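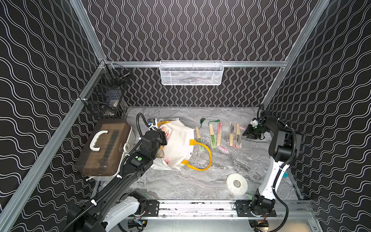 Kanyarat Wannasri says lids are where good intentions go to die, and that if you have to open something to see what's in it, you've already bought a second one. She wrote me that after the last version of this talk, and I'm starting with it because I half agree.

(Wait for the laugh. If there's no laugh, go on.)

So, hi everybody. I've been given 30 minutes, I'll talk for 15 and then we do your questions, because the questions are always the good part.

My thing tonight is small stuff. Batteries, tape, buttons, the little key that bleeds a radiator. Furniture gets measured and argued over, and then the small stuff just moves in on its own!

The apartment story. When I moved out of the place on Panyasiri Street I wrote down every small thing in my kitchen drawer – one drawer – and got to 116. Four tape measures. I own one wall worth measuring. (Hold up the tape measures here. They're in my coat.)

Open or closed? Okay, back to Kanyarat. A mesh basket up on a rail is great for things you grab every day, and a box with a lid and a handle is great for things that travel with you from room to room. My sewing things travel. My scissors never should, and they do, and I find them in the bathroom.

Where I disagree with her is dust. If you live over a busy road like I do, anything open needs wiping, and I don't wipe. I know myself. So buttons get a lid.

Labels. Write what you'd shout across the house when you're looking for it. I had a box marked "misc. hardware" for years and my sister never once found a screw in it. I changed it to "screws and hooks" and the phone calls stopped.

The 90 day thing. Ratree Srithong taught me this one in May, over lunch. Put the stuff you're unsure about in a bag, write the date on it, and leave it by the door for 90 days. I did it with cables and went back for exactly one (it was for the old Lerura speaker, which I then gave away, so there you go).

Skip this next bit if we're running over: spare keys, and why I keep mine on a nail.

Buying containers – do it last. Please. Sort on the floor first, live with shoeboxes for a couple of weeks, then go shop with a list and the shelf depth written on your hand.

Questions now. Somebody always asks about cords under the desk, so have the velcro strips ready, left pocket.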